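Buscar en el sitio Escriba su búsqueda

Notas de la ponente: Syafiqah Lau
Proyecto Griltari. Sesión sobre manipulación bimanual
Mayo de 2025

Diapositiva 4. Planteamiento

Recordar a la audiencia que el objeto de estudio es la transferencia de un recipiente entre dos manos multidedo, sin apoyo intermedio sobre la mesa. Los trabajos anteriores del grupo se limitaban a una sola mano y a piezas rígidas. La política se entrena por imitación a partir de 3.154 demostraciones teleoperadas, registradas con la plataforma Omico. Mencionar que 717 de ellas incluyen correcciones del operador y que se conservaron de forma deliberada.

Diapositiva 5. Fase de agarre compartido

Explicar que la secuencia se divide en aproximación, agarre compartido y liberación. La segunda fase concentra la mayor parte de los errores, pues ambas manos ejercen fuerza sobre una pared de plástico deformable. Dejar unos segundos para que el público observe la disposición de los dedos.

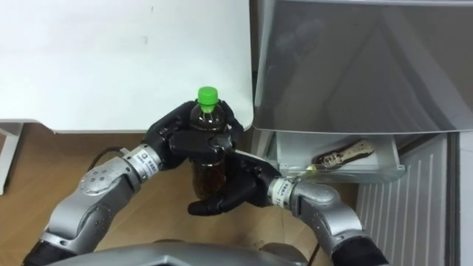

Figura 3. Agarre compartido de una botella de plástico: mano izquierda en la mitad superior, mano derecha en la inferior.

Señalar que los dedos de la mano izquierda se cierran por debajo del cuello y dejan libre el tapón verde. El controlador Kodix recibe la orden de liberación únicamente cuando la estimación de contacto se mantiene estable durante 10 ciclos consecutivos.

Diapositiva 6. Resultados y limitaciones

Presentar la tabla comparativa con el método de referencia Mkhize. Indicar que la evaluación comprendió 30 ensayos por condición y que los recipientes de evaluación no figuraban en el conjunto de entrenamiento. No extenderse en los valores individuales; remitir al anexo.

Reconocer que la estimación de contacto se degrada cuando un dedo queda oculto tras el recipiente. Si se pregunta por los sensores táctiles, responder que la integración comenzó en febrero y que no forma parte de estos resultados.

Pasar a la diapositiva 7.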